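Section 2: Setting Up Your Omia Townsite File

Welcome back! By now you have the Omia local history cabinet open on your computer and a cup of something nearby, so let's build your first townsite file together. We'll use Vendville, the old mill settlement on Varkina Creek, all the way through, and you can swap in your own town whenever you feel ready.

1. Choose New Townsite and type the name the way it was spelled when the town was founded. Later spellings go in the Other Names box, and you can add as many as you like.

2. Enter the founding year. Vendville's is 1889. If all you have is a family story and a hunch, leave the year blank for now and put the story under Notes (we love the stories, so please do keep them!).

3. Add the founder or founding company. For Vendville, type Wanigasekara Lumber.

Note: A company and the person who owned it should each get their own entry. You can link the two afterward with the Connect button.
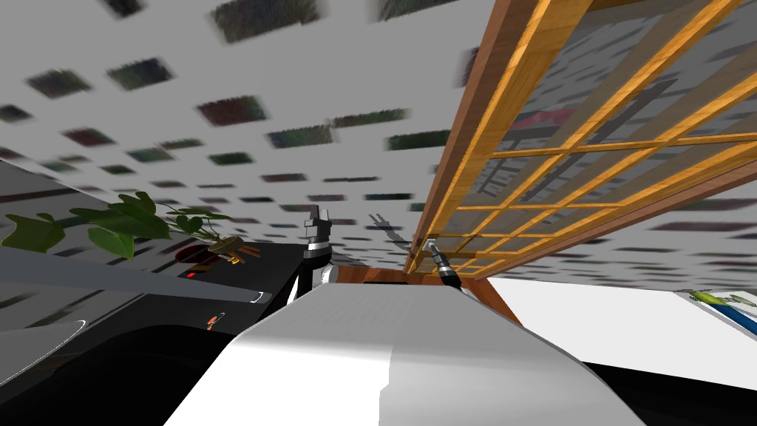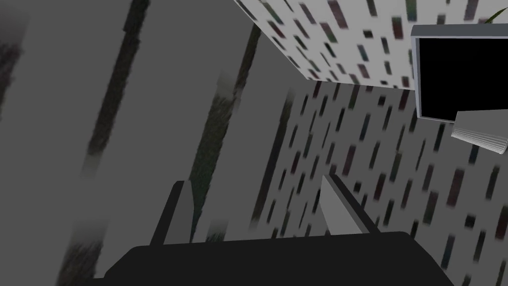 4. Open the Location tab and describe the site in plain words first, such as "on the east bank, 2 miles above the ford." Map points come after that, and you'll be glad of the words if a road gets moved or a creek changes its name.

5. Type in your sources, one to a line. Newspapers, deeds, church registers and letters are all welcome. The box holds 500 characters, and anything longer belongs on a separate source card.

Caution: Do not close the window while the word Saving is showing in the corner. Give it up to 30 seconds on an older computer. Closing early can lose the whole source list, and typing it all over again is no fun.

6. Press Finish, then open the file again and read it through slowly, out loud if you don't mind the company hearing.

Obed Kpodo, who wrote the first version of this guide, liked to leave a new file overnight before sharing it, and I still do the same. When you're happy with yours, go on to Section 3 for adding residents and their households.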